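Review: Stuvard two-finger gripper with Julo controller

We changed to the Stuvard gripper six weeks ago, after the old Floron became too slow for our work with used computers. I bought it from Yalçınkaya, who delivered it on a Friday. 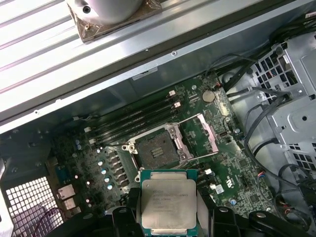 by Mirela Dascal

Holding a processor is the test I care about most. The Stuvard takes it by the edges and keeps it level, and I can set the force in small steps. With the Floron I had only two settings — weak and too strong.

The opening is 145 mm, more than I need. The gripper weighs almost 900 grams, so check first what your arm can carry.

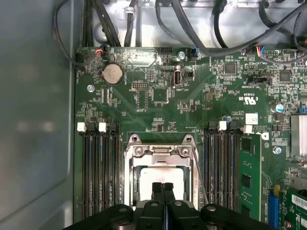 Width is my main complaint. When the fingers are open, the arms of the gripper spread to both sides, and on a board with memory slots left and right of the socket I must plan every approach with care. A module standing in the outermost slot makes it harder still.

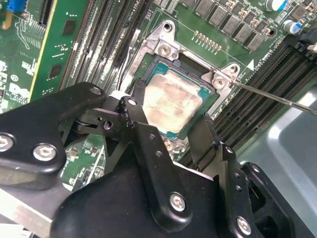 Mirela Dascal

The Julo controller is easy to learn. The menu is clear, but the manual has poor translation, even for me. Cleaning is my other small complaint: old thermal paste gets into the joints.
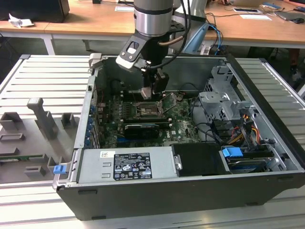 Should you buy it?

For open desktop cases, yes. For narrow servers I would wait for slimmer fingers, which Stuvard promises for November.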